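Powder coat peeling off in sheets at the edges — prep problem or cure problem?

Asked by Kamran Najafi

I run a small batch oven out of my garage and coat mostly brackets and shelf supports for a neighbor's shop. The parts are cold-rolled steel, 3 mm, laser cut. The powder is a polyester TGIC in satin gray from Fletex. The data sheet calls for 10 minutes at 200 °C metal temperature.

The flat faces look good. The edges do not. On the last batch of 26 brackets, the coating along the cut edges lifted as soon as I ran a fingernail over it, and on six of them it came away in strips with bare, clean-looking metal underneath. The faces of the same parts pass a crosshatch tape test without losing a square.

What I do now:

Wipe with acetone, two passes, clean rag on the second.
Hang, pre-heat to drive off moisture, let cool.
Spray at 60 kV, single coat.
Into the oven at 205, timer set when the door closes, 20 minutes total.

I have changed the powder (same result with an older box from another supplier) and I have changed the rag and the solvent. The oven thermometer has been checked against a second one and they agree within a couple of degrees. I do not have a blast cabinet and would like to avoid buying one if the cure is the real problem. Is it?

Answer by Şengül Yurt

The cause is almost certainly laser scale. If your parts were cut with oxygen as the assist gas, every cut edge carries a thin layer of iron oxide. Powder bonds to the oxide well enough. The oxide does not bond to the steel well at all, so the two come off together. Turn one of the peeled strips over and look at the back under a bright light. If it is dark gray or bluish where it should be the color of the powder, you have your answer. Clean-looking metal underneath fits this too.

Acetone does nothing to oxide. Options, in order of cost:

1. Ask the cutter to use nitrogen assist. On 3 mm steel this is routine. It costs more per part and leaves a bright edge that needs degreasing and little else.
2. Remove the scale mechanically. A flap wheel in 80 grit, or a nonwoven abrasive disc, run along every edge until it is uniformly bright. Inside corners and slots need a small wheel or a file. This is slow on 26 parts but it works.
3. Remove it chemically. Phosphoric acid descaler or a citric acid bath, then rinse, neutralize if the product calls for it, and dry at once. Flash rust will appear in minutes in a humid garage. Follow the gloves and ventilation instructions on the container.

While you are at it, break the edges. A square laser-cut corner pulls powder away as it flows out and the film ends up thin right on the arris. A radius of half a millimeter is enough to help.

Your cure schedule looks short of ideal but it would not give you good faces and bad edges. Thin edges heat faster than the middle of the part, so an undercure would show on the faces first.

Comment by Kamran Najafi

Checked four strips. Dark on the back, all four. I called the cutter and they confirmed oxygen. Thank you.

Answer by Thịnh Ông

Turn the gun down. 60 kV is too high for edges, you get back ionization. I run 40 on everything and never had peeling.

Comment by Şengül Yurt

Back ionization gives pinholes and a rough, cratered surface. It is worth trying a lower voltage for recesses, but it does not explain a film lifting off with oxide attached.

Answer by Keyvan Shojaei

Agree with the scale diagnosis. Two additions, one on timing and one on handling.

Timing. "10 minutes at 200 °C metal temperature" starts when the metal reaches 200, and your timer starts when the door closes. Clamp a thermocouple to the thickest part on the rack and log one full load. In my oven, 3 mm brackets take between seven and nine minutes to get there. You may be inside the window with 20 minutes total, or a heavier load may push you out of it. Do an MEK rub on a scrap piece from each batch: 50 double rubs, then look for softening or heavy color on the cloth.

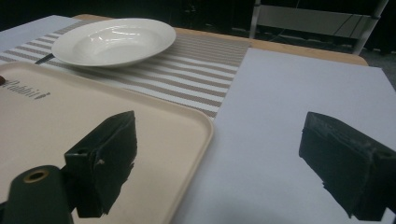
Handling is the part most home setups skip. Once an edge is bright it should not be touched with bare hands or set down on the bench where the grinding was done, so give clean parts their own place. A big plastic tray with rounded corners and a raised lip, like the cream one on my table, is good for this, provided it is washed with detergent and never used for oily stock. The lip keeps small brackets from sliding off when you carry them, and on a pale color any grinding dust shows up before it gets onto a part. Put down fresh lint-free paper for each batch. Do not put parts back in it hot.

Also watch for silicone. Spray lubricants, some hand creams and tire dressing used in the same garage will cause fisheyes, and people then chase the fault through the oven settings for weeks.

On option 3 above: if you use phosphoric, do not let it dry on the part. The residue turns powdery and you end up with a second weak layer in place of the first.

Comment by Kamran Najafi

Did six brackets with the flap wheel last night and coated them this morning, same powder, same oven settings. Edges hold under tape and under a knife. Will log the metal temperature next and get a nitrogen quote for the May order.

Related questions

Does zinc-rich primer need a full cure before the top coat?
Thermocouple placement in a converted kitchen oven
Citric acid concentration for removing mill scale
Outgassing bubbles on cast aluminum after a second bake
How to strip powder coat without a blast cabinet
Satin gray looks patchy on inside corners
Grounding hooks: how often to clean them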